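I caught Anitha Salian over coffee in Javville, two weeks into her new lecturing job at Drututon, and she was still buzzing. "I sent out 23 applications," she told me. "Bhat wrote back the same day — to say no!"

So how did she get this one? Practice, mostly (and a very patient sister who played the interview panel).

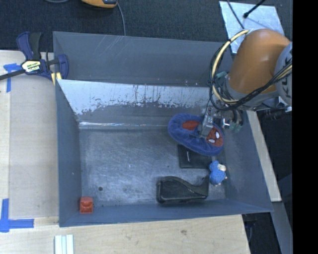 A gray metal bin on a pale wooden surface.

"They had 338 people apply," Anitha said, "and I nearly skipped it over the ten-minute demo lesson." I'd have skipped it too! She starts her second class in December.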